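Bradside, Najafi House
Small kitchen appliances: safety checklist with comments
Room 22, table appliances
Item on register: 174, toaster, two slices
Checked by: Amirhossein Sadeghi
Day: Thursday, in the morning

Answers are Yes, No or See comment. Where I write See comment, please read it before you use the appliance.

Part A. Before the plug goes in

1. Appliance is on the register and the number agrees. Yes.

2. Body has no cracks, melted places or loose parts. Yes. I looked at all sides and underneath.

3. Cord has no cuts, and no tape repairs. Yes. I bent it slowly along the whole length with the plug out.

4. Plug is firm and the pins are straight. Yes.

5. Crumb tray comes out and goes in again without force. See comment.
Comment: It comes out, but on the last bit one must pull a little to the left. I emptied it over the bin. There was not so much in it, but the back corner had old crumbs which were quite hard, so I brushed them with the dry brush. Please do not use a wet cloth inside the toaster.

6. Slots are free, nothing has fallen inside. Yes. Looked at with the plug out and the room light on. 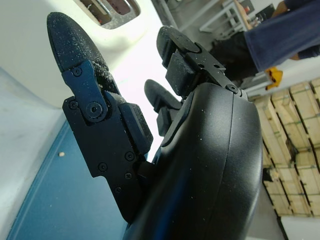 Anoma Ekanayake: On item 6, I would like that we also turn the toaster upside down over the bin each time, not only look into the slots. In the kitchen downstairs I found a piece of crust under the wires which I could not see from the top at all. It was small, but it had been toasted many times and it smelled.

Reply, A.S.: Agreed. I turned it over after reading this and a few crumbs came out. I will add it to item 6 on the next sheet, with the words "cold and unplugged" in front.

Part B. Switched on, without bread

7. Lever goes down and stays down. Yes.

8. Heating elements come on. Yes.

9. Guard wires are in place in the slots. Yes.
Comment: It is easier to judge them when the toaster is cold. I checked them at item 6 also. Nobody should put a knife or a fork between them, even when the toaster is off.

10. Cord lies away from the hot top. Yes.
Comment: It goes out behind and towards the far side of the table. Please leave it like this and do not pull it round to the front.

11. Space around the toaster is free. See comment.
Comment: The tray is too close. One corner almost touches the side of the toaster. I would like to have one hand's width between them at least, and better two.

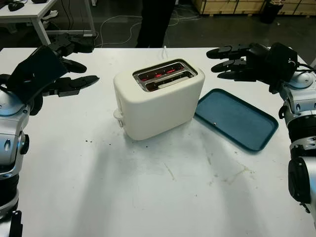

Items 8 and 11. Toaster switched on, blue tray at its right side.

12. Nothing hangs or stands above the slots. Yes.
Comment: Kitchen paper was on the shelf there in April and was moved. It should not come back.

13. Lever comes up by itself at the end of the time. Yes. I repeated it 3 times on the middle setting and it came up each time.

14. Stop function works during heating. Yes.

15. Unusual smell or noise. No.
Comment: A light smell of warm dust in the first minute, after this nothing. I do not count it as a fault. If the smell comes again on another day, take out the plug and write it on the sheet.

Part C. After use

16. Plug is taken out by the plug and not by the cord. Yes.

17. Toaster is left to cool before it is moved or wiped. Yes. I waited 22 minutes, and the metal at the top was then only a little warm.

18. Outside is wiped with a soft cloth, the table also. Yes. On a white table everything shows, so there is no excuse for us.

19. Register label can still be read. See comment.
Comment: One side of the label is lifting. I have asked for a new one from Lurska.

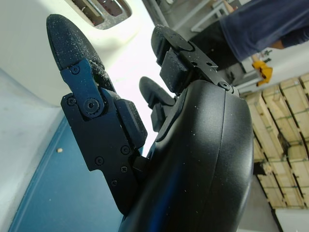 Part D. Result and things to do

Result: passed, with 2 things to do.

Move the tray away from the toaster and keep it away. For all who use room 22, from today.

Put on the new label when it arrives. A. Sadeghi.

Added by Anoma Ekanayake: Can the kettle be on the same sheet next time? Now it is on a separate one and I always forget where this is kept.

Reply, A.S.: Yes, I will put it as Part E.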